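4.3 Vorführen einer Aufgabe durch Fernführung

Dieser Abschnitt beschreibt die Aufzeichnung von Vorführungen, bei denen die Bedienperson den Arm über das Führungsgerät Brondano bewegt. Das Führen von Hand am Arm selbst ist in Abschnitt 4.2 behandelt. Voraussetzung ist eine abgeschlossene Grundeinrichtung nach Kapitel 3.

VORSICHT
Quetschgefahr zwischen Greifer und Arbeitsfläche. Während der Fernführung darf sich keine Person im Bewegungsbereich des Arms aufhalten. Der Not-Halt muss vom Platz der Bedienperson aus erreichbar sein.

Vorbereitung

1. Arbeitsfläche freiräumen und Behälter in Reichweite des Greifers aufstellen.
2. Leichte Behälter wie Papiertüten mit Klebeband auf der Fläche und am Rand sichern. Der Rand ist so weit nach außen zu legen, dass der Greifer ohne Berührung eintauchen kann.
3. Gegenstände in den Behälter legen. Die Anordnung ist zwischen den Vorführungen zu verändern.
4. Kabel am Arm auf Zugfreiheit prüfen. Der Arm ist dazu einmal langsam bis zur tiefsten vorgesehenen Greifposition zu führen.
5. In der Anwendung Frota ein neues Projekt anlegen und die Aufgabe in einem Satz benennen.

Hinweis: Die Bezeichnung der Aufgabe kann nach der ersten Aufzeichnung nicht mehr geändert werden.

Aufzeichnung

6. Brondano einschalten und in die Ruhelage bringen. Die Anzeige wechselt auf »Bereit«.
7. Freigabetaste gedrückt halten. Nach 2 Sekunden folgt der Arm den Bewegungen des Führungsgeräts.
8. Aufzeichnung mit der Fußtaste starten.
9. Greifer über die Öffnung führen, absenken und den Gegenstand fassen. Bewegungen gleichmäßig ausführen – ruckartige Korrekturen werden mit aufgezeichnet.
10. Gegenstand ablegen, Arm in die Ausgangslage zurückführen und Aufzeichnung beenden.
11. Vorführung in Frota als »gültig« oder »verworfen« kennzeichnen.

Für eine Aufgabe mit einem einzelnen Behälter sind mindestens 40 gültige Vorführungen aufzuzeichnen. Ein Projekt kann bis zu 900 Vorführungen enthalten.

Arbeiten in tiefen Behältern

Beim Eintauchen in einen Behälter ist die Sicht der Bedienperson eingeschränkt. Der Greifer ist möglichst senkrecht zu führen. Weiche Gegenstände, etwa Gewebebänder, sind mit verringerter Geschwindigkeit anzufahren (Stufe 1).

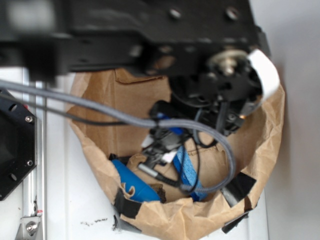
Cleltovura merkt hierzu an, in der eigenen Werkstatt habe sich bewährt, die Fußtaste erst zu betätigen, wenn der Greifer bereits über der Öffnung steht; die Aufzeichnungen seien dadurch kürzer und einheitlicher geworden. Dieses Vorgehen ist zulässig, sofern alle Vorführungen eines Projekts an derselben Stelle beginnen.

VORSICHT
Verhakt sich ein Kabel am Behälter oder am Inhalt, Freigabetaste sofort loslassen. Der Arm darf nicht durch Gegenziehen befreit werden.

Hinweis: Erscheint in Frota die Meldung 17, ist die Verbindung zum Führungsgerät unterbrochen. Die laufende Vorführung ist zu verwerfen und ab Schritt 6 zu wiederholen.

Die Übertragung der Vorführungen an die Lernumgebung Dullovora ist in Abschnitt 4.4 beschrieben.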